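Ticket 171 — Gripper comparison, headphones task
Status: open
Priority: normal
Product: Drinico two-finger gripper, compared with Dridbridge two-finger gripper

Problem
With the Drinico fingers the arm reaches the headphones every time, but the lift is not reliable. We made 60 attempts with each gripper, same object, same program, same speed. Dridbridge lifted the headphones in all attempts except four. Drinico failed in 17, mostly because the headband turned between the fingers after closing.

What I tried already
1. Cleaned the finger pads with alcohol. No change.
2. Raised the closing force from 40 to 63 percent. A little better, but then the ear cups swing more.
3. Restarted the controller and loaded the default settings again. No change. 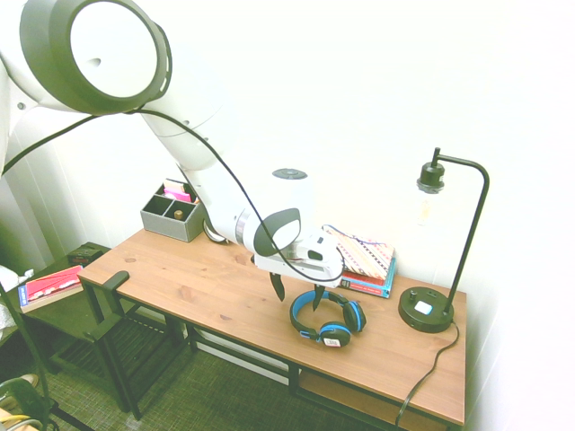

Feltstead Automation Support, Grippers and End Tools

The fingers are open over the headphones, pointing down. I use this same approach for both grippers, so I think the path of the arm is not the reason.

Reply from support, 14:20
Please check the tool center point. The Drinico fingers are longer than the Dridbridge ones, and the old value may still be saved in the controller. Send us also the log file of one failed lift.

Update, 16:05
You were right about the saved value. It was 136 mm, from the other gripper. I measured again and entered the new length. First ten lifts: nine good, one turned — so the problem is smaller but it is still there. The log is attached. I will ask Dierckx for the softer pads and repeat the full test when they arrive. Please keep the ticket open until then.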